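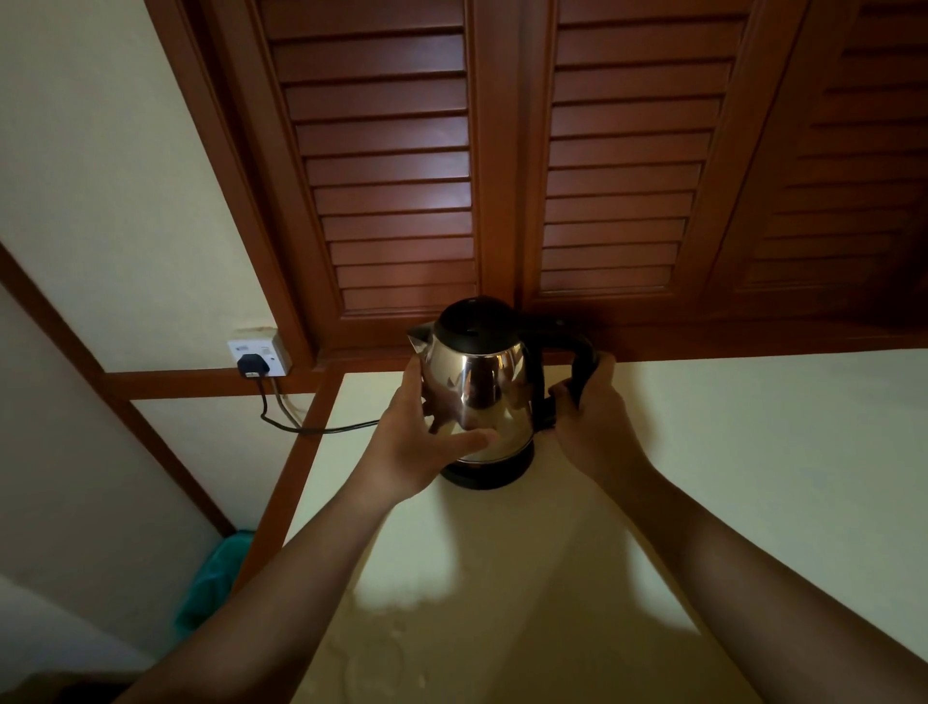
Leave the small jobs to the small shops

By Marlene Hamann
Jan 29, 2020

The last repair shop in Bolow closed before Christmas. It was a narrow place between the chemist and the bakery, and it fixed lamps, toasters, vacuum cleaners and the odd radio. The sign in the window said the owner was retiring and thanked customers for their patience. The lease has gone to a business that sells phone covers.

I had used the shop for years without giving it much thought. My kettle went in twice, once for the switch and once for the lid catch. The second repair cost me $25. A new kettle of the same sort costs more than that, though not by a great deal, and I know most people would have put the old one in the bin and driven to the shopping centre. I don't blame them. I have done the same with other things.

My argument is that our council should treat repair as a local service worth keeping, in the way it treats the library and the pool. At present it does the reverse. We pay a contractor to collect hard rubbish from the kerb, and anyone who has walked around Vinside in the week before a collection knows what goes out. There are heaters with the cord wrapped neatly around them, fans, and office chairs with one castor missing. Some of it is beyond help. A fair bit of it has a fault that a competent person could find before morning tea.

The usual answer is that the market has spoken. Goods are cheap, labour is dear, and a repairer can't charge enough to cover the rent. All of that is true as far as it goes. But the price of a new toaster at the checkout leaves out the cost of getting rid of the old one, and that cost turns up in our rates. If we are already spending public money at the tail end of a toaster's life, I would like to see a portion of it spent a little earlier.

I am not asking for much. The old baby health centre on Rajput Street has been locked up since April of last year. It has power, a ramp, a toilet and parking for 3 cars. The council could offer it to a repairer at a low rent on a fixed lease, with a condition that small household jobs are accepted and not only the profitable ones. Last spring 106 residents signed a letter asking for the building to be put back into use, and the reply said suitable options were being considered. I would call this one suitable.

Some people would prefer a free repair café, run once a month in a hall. I have been to one two towns over and it was pleasant enough. I waited a long time, had a cup of tea, and a retired fitter had a look at my sewing machine. He got the cover off and then needed a part he didn't have. By the next session he was away in the caravan. Free help is a fine thing, but it doesn't keep a drawer of parts, it isn't there when you need it, and it can't take on an apprentice. A paid tradesperson can do all three.

The apprentice matters to me more than the building does. My nephew finished Year 12 and wanted to work with his hands. He could get a start in air conditioning or on a mine site, and he took the first. Nobody within an hour's drive could have taught him to work on appliances. The man who ran our shop learned from his uncle, and when he locked the door he took what he knew home with him. Give it another ten years and we may not have anyone to ask.

There is also the matter of how things are made. I once opened up a Wosport hand vacuum and found the battery glued in and the casing clipped together so that the tabs snapped as soon as I put a screwdriver near them. No repairer in Rajput Street or anywhere else could do much with it. That is a problem for Canberra, and I hope someone there takes it up, but I don't think a town has to wait. Plenty of household goods still have screws in the bottom.

The objection I take most seriously is about fairness to other traders. Why should a repairer get cheap rent when the bakery pays full freight? My answer is that we already do this. The tennis club pays $200 a year for its courts, and I have never heard the baker complain. We decided long ago that having somewhere to play tennis was good for the place. We can make the same decision about getting a lamp fixed.

Submissions on the draft property plan are open until the end of next month, and the forms are at the front desk of the library. The Rajput Street building is listed on the second page under "surplus". I have asked for it to be taken off that list until a lease has been advertised, and I would encourage others to ask for the same.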